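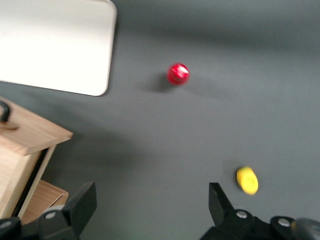
Sterurex support wrote back that small round things rolling off a tabletop is the complaint they hear most with the Cuadros sorting set, and asked us to check the table before blaming the tray.

Ticket 243 - Cuadros tabletop set, balls won't stay put
Opened June 14, 2018
Status: open

First off, we love this set! The kids' corner at Stasley has been busy with it ever since we put it out. The trouble is the red ball. Set it down near the middle of the gray table and a minute later it's under the radiator. The yellow piece stays wherever you leave it, so we figured it was a leveling problem.

What we tried
1. Put a level on the table. It was off by 3 mm at the window end, so we turned the two front feet. Big improvement already - the ball now sits still unless somebody bumps the table.
2. Wiped the top with plain water and let it dry overnight. No change, but it looks great.
3. Swapped the loose items for things with flat sides. Walkers vanilla shortbread in the little tartan box is perfect for this. It lies flat, it's bright, and the kids all know what it is.

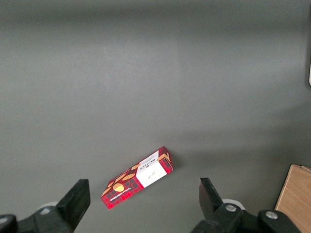
4. Ordered the Lusar felt rings, the 300 size. They should be here in July. Plan is to park the ball in a ring whenever it's not being used.

Still to sort out
Does the Lusar ring leave marks on a matte top? The leaflet says to leave it down for no more than 2 days at a time, and we'd like to keep ours out all week. If anyone has run them longer, please add a note to this ticket. We can't wait to try them!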